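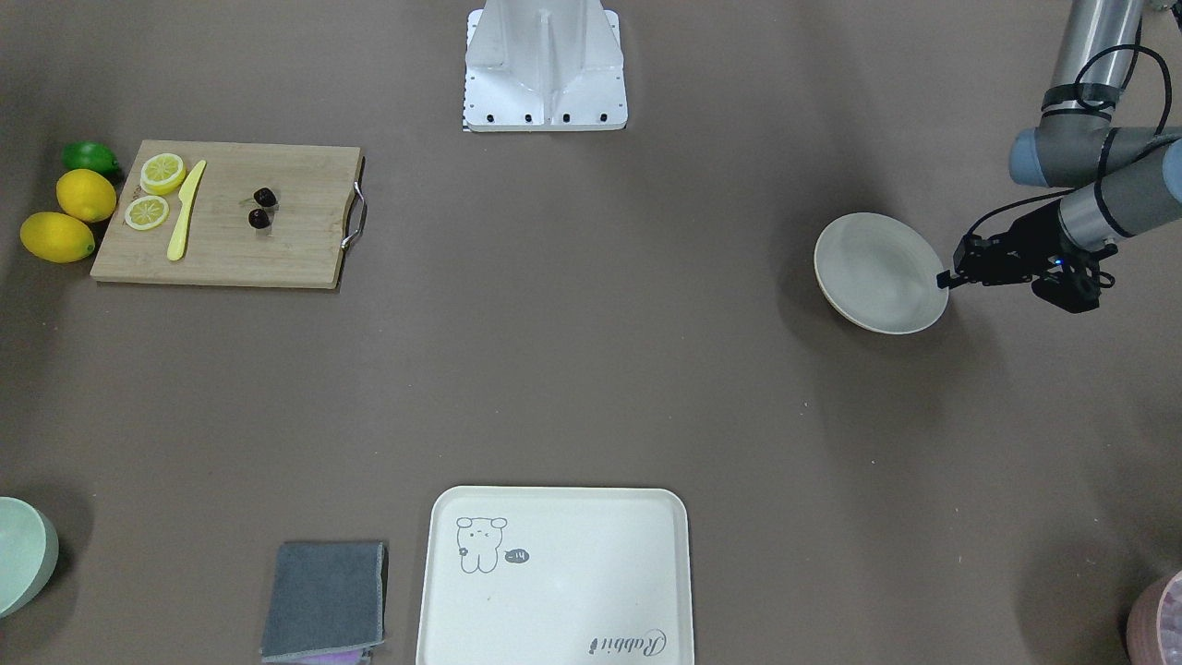
Flour storage at 71 percent humidity

The pantry in our Bruslow apartment shares a wall with the bathroom. A cheap hygrometer on the middle shelf read 71 percent for most of August, and whole wheat flour kept there in its paper bag picked up enough moisture to change how my dough handled. I spent the next few months sorting this out. Notes follow.

Flour takes on or gives up water until it matches the air it sits in. Mill specs usually give moisture as a percentage of total weight. A point or two of extra water in the flour means the dough is wetter than the recipe says, and at 80 percent hydration I notice that. Below 65 percent I mostly don't.

Containers

I tested three. The first was a Hosoda canister with a clamp lid and a silicone gasket. The second was a screw-top bucket from Julla. The third was the original bag, folded and clipped, as the control. Each got flour from the same sack, and I weighed all three on the first of the month, same scale, lid on.

The clipped bag gained 35 grams by the end of the first month. The Hosoda canister didn't move by more than the scale's resolution. The Julla bucket gained a little every month until I found grit in the threads, cleaned them and greased the seal with food-grade silicone. After that it held steady.

Starting weight for the bag was 1,142 grams including the clip. I mention the clip because I left it off once and lost a data point.

Measuring

I weigh everything, so the scoop only moves flour from the canister to the bowl. Its volume doesn't matter much.
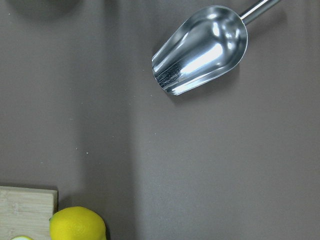 A cup of the same flour can vary by almost 20 percent depending on how it was filled, and damp flour clumps, which makes it worse. If a recipe gives only cups, I convert once, write the gram figure in the margin and ignore the cups from then on.

One habit I had to drop was leaving the scoop inside the canister. Mine went back in with damp hands on the handle more often than I'd like to admit, and small lumps formed where it touched the flour. It now hangs on a hook.

Current setup

White flour in the Julla bucket, whole wheat in the Hosoda canister, rye in the freezer in 400 gram bags. Frozen flour comes out the night before and stays sealed until it reaches room temperature, otherwise it collects condensation.

The pantry fan is a Prustus, on a timer, two hours every morning. The shelf reads lower now, but I changed the fan and the bathroom door seal in the same week, so I can't say which one did it. I'll run the fan alone in March and post the readings.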